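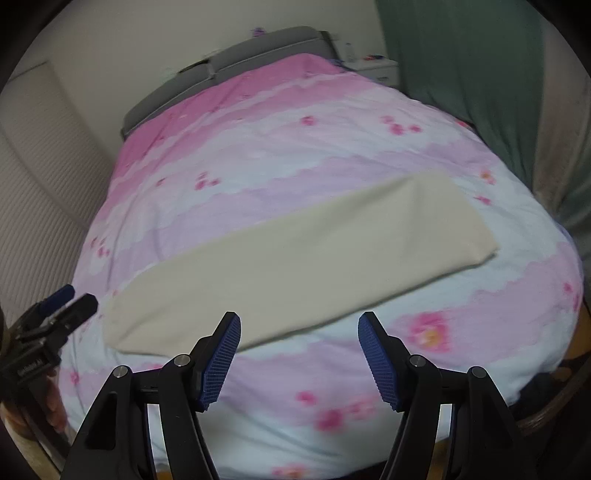
2018-07-02 样板间笔记

Fliston 样板间,床组第二轮。粉色云纹被今天终于铺上了,高兴,先把高兴写在第一行!

早上开门先拉窗帘,再拆被子。被子在真空袋里压过一个春天,三月份收进去的时候我还担心花型会被压出死褶,摊开一看,横向有几道印子,竖向几乎没有。挂在门后的横杆上抖了一阵,又铺到床上用手掌往四边赶,印子浅了很多。没用蒸汽。上次那床灰蓝的用了蒸汽,靠近绗线的地方缩出一圈小皱,到现在还能看见,所以这回忍住了,让它自己慢慢回弹。

先记花型,因为 Pevora 那边下周要来问,我怕到时候讲不清楚。宽横条,粉色和很浅的、带一点点蓝的白交替着来。白条的边是波浪形,一个弧接一个弧,像小孩画的云。粉色小花散在上面,有的聚成一簇,有的单独一朵。有一朵大一点的,花心是黄里带橙的,我特别喜欢那一点黄!整床被子都是粉的、白的,眼睛扫过去软软的,到那朵花的地方忽然亮一下。画稿阶段有人提过要把花心改成浅粉,幸好没改。

床头板还是原来那块灰色软包的,长长一条,分成几格。换被子之前我们讨论过要不要连床头板一起换,怕灰配粉太冷。铺上去以后谁都不提换的事了。灰色把粉托得很稳。被头那一条颜色最深的粉正好拉到床头板下面,中间没有露缝,上沿那点光一打,深粉和灰挨在一起,好看得我退到门口又看了一遍。

铺法记一下,以后谁来铺都照这个来:

先对床尾,再对床头。以前我们习惯从床头开始拉,拉到最后床尾总是歪,横条的图案一歪就特别明显,比纯色的被子不留情面多了。今天改成站在床尾,把最靠下的那道云纹和床沿对平,两边各看一眼垂下去的长度,然后人走到床头,把深粉那一条提上来,提到软包底下停住。中间不要拽。中间一拽,白条就变成一条斜的河。

两个人铺的时候,一个人喊“云”,一个人喊“平”,喊完再松手。听起来很傻,效果很好。

赶气的方向是从中间往外,手掌摊平,不用指尖。指尖会在面料上留下一条一条的路,侧面有光的时候全看得见。赶完以后被子中段还是鼓的,这是好的,鼓才有被子的样子。Ehab Farouk 总想把它压平,我说你把它压平了它就成桌布了。他说桌布也有桌布的好处。我们为这个吵了一小会儿,最后留着鼓。

关于米白布

今天真正要试的是它。素色,没有花纹,表面有一点毛毛的,折成长方形搭在被子上。之前的想法很简单:花被子上面要有一块安静的地方,让眼睛歇一歇。备选里有浅灰、米白和一块豆沙粉。豆沙粉第一个出局,放上去就像被子自己长出来一块补丁。浅灰不难看,可是和床头板抢,床头一块灰,床中间一块灰,人站在门口会先去看这两块灰的关系,花反倒没人看了。米白一放上去,屋里的人都“哎”了一声,就它了。

说说米白为什么行。被子里的白偏冷,带蓝;米白偏暖,带黄。我原来担心冷白和暖白放在一起会显得其中一个脏。色卡上比的时候确实有这个问题,我把两块样布并排贴在窗边看,米白那块像旧了。可是一放到被子上,周围有那么多粉,粉把两个白隔开了,米白反而显得暖、显得厚,而且和花心那点黄橙遥遥地接上了!这件事色卡上看不出来,必须铺到床上才行。提醒自己:以后配色到了最后一步一定上床看,别在桌上定。

毛面也加分。被面是印花的,平的,远看很干净,近看有点薄;毛面的布往上一搭,光打上去是散的,没有反光点,质感一下子就有了层次。用手背去碰,先是凉滑的被面,然后是毛毛的布面,那个过渡很舒服。样板间的客人都会伸手摸,我们应该鼓励他们摸。

搭法试了几种,一种一种写。

平搭在床尾。最常见,酒店里都这么干。布的长边和横条平行,问题马上就来了:布边成了又一道横条。粉、白、粉、白、米白,看上去就像印花多印了一道,而且这一道没有云边,显得像印坏了。我们把它往上挪一点、往下挪一点,挪到哪里都像。压在粉条上时稍好,压在白条上最糟,米白和冷白贴着,刚才说的那个脏的感觉又回来了。

竖着搭,从床头往床尾。破横条是破了,可是太硬,整张床被切成左右两半。Ehab 说像领带。说完以后我就只能看见领带了,这个方案也就没法再客观评价,先划掉。

斜搭。布横在被子中间,从左下往右上走,右上那个角稍微抬起来一点,让它自己折出一道软褶。我一看就觉得对了!斜线跨过几道横条,哪一道都不和它平行,云边在布的两侧露出来又藏进去,花也是,露一半的那几朵特别生动。床一下子不那么正经了,像有人刚在上面坐过一会儿,随手把布放下,去厨房倒水了。

斜的角度要紧。太斜,布的两头都顶到床沿,像一道封条。太平,又回到平搭的问题。我们的办法是找花:左下角落在左边那一列花的旁边,右上角冲着床头板,眼睛觉得舒服就停。我没有量角度,也不打算量。量出来一个数,下一个人就会拿着量角器来铺床,那就没有“随手”了。

那道软褶是今天最花时间的地方。刻意捏出来的褶一眼就假。试过用两根手指捏住角往上提再放,褶太尖,像餐巾。试过把角往里卷一下再松开,褶太圆,像春卷。后来发现最自然的做法是根本不去碰角,手托住离角一掌远的地方,往前轻轻一送,布自己会拱起来,角跟着翘。送的时候要快,放手要更快。犹豫了就塌。我练了很多遍,手感出来以后几乎次次都成,高兴得去隔壁把打版的同事叫来看。她看完说,就是把布推了一下嘛。对,就是把布推了一下!

折布本身也有讲究。

第一,折之前先顺毛。拿手掌顺着一个方向捋两遍,不然折起来外面那层有深有浅,像有水渍。第二,折线不压。千万不要用手刀去刮折线,毛面的布一刮就倒毛,那一条再也立不起来。折过去,放着,让它自己的重量去落。第三,毛边和锁边朝里,折口朝人。人站在门口看到的那一边应该是圆的折口,手感也好,视线也干净。第四,这条是今天新加的,折好以后拎起来抖一下再放。以前嫌多此一举,今天不小心掉地上捡起来抖了抖再放,居然比之前都松软,几层之间进了气,边缘厚了一点。掉地上这部分就不写进流程了。

布的大小。手上的样品有两块,编号 597 那块短一些,931 那块长一些。短的斜搭时两头离床沿都有余地,看着像真的随手放的;长的能一直搭下床边,垂一截,更像床品广告。我偏向短的。长的那块适合大一号的床,先收进柜子里,别退。如果 Ağca 那边还能做一块中间尺寸,想拿来比一比,已经在本子背面记了要问。

说到 Ağca,他们寄来的样布包得真好,每一块中间夹了一张薄纸,打开的时候毛是立的。我们自己收样布也该这样。我们现在是一摞压一摞,底下那几块拿出来都像睡扁了的头发。明天去库房找薄纸,没有就买一卷。

光线

上午的光从侧面进来,云纹的弧看得最清楚,被子鼓的地方一面亮一面暗,有起伏。中午光到头顶,起伏没了,印花最平,颜色倒是最准,要对色就中午对。下午光变黄,粉往橘走,米白往奶油走,整个屋子像加了一勺蜂蜜。我个人最爱下午,可是客人来访多半在上午,所以摆法以上午的光为准。

灯也试了。顶灯一开,床头板上沿那道光就散了,可惜。只开侧面的落地灯,光贴着软包过去,一格一格的凹凸都出来了。建议来客时顶灯关掉,阴天再说。灯泡要暖一点的,冷光下面被子里的蓝会冒出来,粉就发紫,昨晚收工前看了一眼,吓我一跳,还以为染错了。

Festville 的事

Festville 那家民宿要的房间比我们的样板间窄,床两侧只有走路的地方,进门是从床尾进。这一点要单独想。我们的斜搭是按站在门口、人偏右的角度调的,正对床尾看的话,左下到右上的方向还成立,但是右上那个褶会被布身挡掉一部分。下午我蹲在床尾模拟了一下,又站在凳子上模拟了一下(高个子客人也是客人),结论是褶要再送高一点,别的不用动。

还有一个问题是他们每天要换房。斜搭好看,可是打扫的人每天要铺很多张床,“往前轻轻一送”这种话写在流程表上,人家会翻白眼。我想过两种写法。一种是写得很死,第几道条对哪里,手放哪里。另一种是只给一个原则:布要斜,角要翘,别摆正。我倾向第二种,附一小段现场教学,手把手推几次就会了。Ehab 主张第一种,他说原则这种东西传到第三个人就没了。这次我觉得他有道理。那就两种合着来:位置写死,褶靠教。

位置写死的版本,草稿如下,回头再改:

被子铺好,两边垂度看齐。
米白布折成长方形,折口朝床尾。
左下角放在左边一列花旁边,不要盖住花。
布身斜向右上,右边那朵黄心的大花要露出来,一定要露出来。
托住右上角往里一掌的地方,往前送一下,松手。
后退,看一眼,不再碰。

最后一句是写给我自己的。今天至少有一半的时间花在“已经很好了但是我再碰一下”上面。碰完就坏,坏了重来。

洗和起毛

中午顺手做了摩擦。把一小块米白的边角料缠在干净的木块上,在被面的边角料上来回擦,擦到 378 下停下来看(数到后面差点数丢,中间来了个电话,我用铅笔在纸上画了记号才接着数)。被面没有发白,花的边缘还是清楚的。米白这边有一点点起毛,用手能捻下来,没有结成球。粉色没有沾到米白上,这个最要紧!干擦没事,湿擦还没做,湿擦才是真考验,粉色的东西一沾水谁都不敢打包票。边角料已经剪好,放在水池旁边的白盘子里,谁先到谁先做,做完在盘子上贴个条。

掉毛倒是有。擦完以后被面上粘了一层很细的米白绒,深粉的地方看得见,白条上看不见。用粘毛滚筒滚一遍就干净了。样板间里那床我也滚了,滚的时候把斜搭的布拿开,于是又要重新搭。算练习。

滚筒有个小坑:新撕开的第一层太粘,会把被面粘起来一个小鼓包,放下去就留一个圆印。先在自己袖子上滚一下再用。

重量也想记。折好的布放在厨房秤上,931 这块读数是 690 克,597 那块拿去称的时候秤没电了,换电池以后忘了这回事,补称。重一点的布搭上去更服帖,但是褶更难送起来,我怀疑轻的那块更适合斜搭,跟我手上的感觉一致,等数字出来再对。

没解决的

枕头。今天只顾着被子和布,枕头一直堆在椅子上,到收工也没定。被头那条深粉拉到了床头板下面,枕头如果放在被子上面,就把深粉盖住了,那是我最喜欢的一条边。如果把被头往下翻,露出被里,枕头放在被里上面,深粉还是看不见,变成翻过来的那一面。第三个办法是枕头竖着靠在软包上,占地方最少,深粉能露出一窄条。理论上最好。可是竖着的枕头会往下滑,滑下来就像打瞌睡。明天试,需要硬一点的枕芯,问一下还有没有上次那对。

枕套颜色也没定。我心里是米白,和布呼应,Ehab 想要灰,和床头板连起来。米白的话担心床上米白太多,灰的话担心枕头直接消失在软包里。也许一对米白前面再加一个小的粉色靠垫。也许什么都不加。先不争,摆出来看。

被子里的棉往床尾跑的问题,上一轮的老毛病,这回看着好一些。今天抖了很多次,摸床尾那条边,厚度和中段差得不多。绗线改密应该是起作用了,但是只抖了一天,不敢写结论。建议每天早上抖一次,周末统一摸一遍,摸的人最好固定,手和手之间差别很大。我愿意摸。

云纹过侧边的对位。被子两侧包边的地方,云边走到头被切断,切在弧的高处就好看,切在弧的低处就像被咬了一口。我看了左侧,有一处切在低处。不知道是这一床的问题还是裁片排得就是这样,要翻裁剪单。如果是排版的事,往旁边挪半个弧就能解决,不多费料。这个很值得改,画的时候那么用心的云,别在最后一步被咬一口。

花的疏密。上中段花多,整体往下渐渐疏,左边那一列像是专门排着队的。斜搭的布盖掉中间一部分以后,花都跑到布的四周去了,竟然像特意为它留的位置。画稿的人如果听到应该会开心,我回头去讲。要是以后出第二版,能不能干脆在中间斜着空出一条?想了一下,又觉得不要,没有布的时候中间会空得奇怪,而且客人回家未必会斜着搭,各家有各家的床。

几句闲话,写在这里不占地方:

今天有好几个人路过样板间,停下来,走进来,摸一下,再出去。以前灰蓝那床铺着的时候大家也会看,但是只站在门口看。粉色这床会让人走进来。我没有做任何统计,纯粹是坐在里面看见的,可是真的不一样。打版的同事还把脸贴上去了,说是检查手感。

Ehab 下午改口说鼓着比压平好看。我把时间记在了心里,没有记在本子上,给他留面子。

有一个学徒问我,为什么一块布要搞一整天。我一时没答上来,就让她自己去推一下。她推了几次,第一次塌,第二次太尖,后来有一次角翘得特别漂亮,她自己“啊”地叫了一声,然后死活不让别人再碰那张床。后来是我要滚毛,不得不把布拿开,她站在旁边看着,表情像我拆了她的积木。现在床上那个是她重新推的,比我推的好。

明天要做

找薄纸,把样布重新夹一遍。
补称 597。
湿擦,粉对米白,盘子旁边放笔。
枕头竖靠,硬枕芯,先米白后灰,都摆出来看过再说话。
翻裁剪单,看云边在侧面切在哪里。
写信给 Ağca 问中间尺寸,顺便谢谢他们的薄纸。
给 Festville 的流程草稿让 Ehab 过一遍,他爱写死的部分让他写。
落地灯换暖灯泡。
粘毛滚筒快用完了,剩的那一卷在我抽屉里,要用来拿。

样板间的床今晚不收。被子不叠,布不动,窗帘拉一半,留一点缝让早上的光先进来。门上贴了条子:可以进来看,可以摸被子,请先别推那块布,明早我想看看褶过了一夜还剩多少。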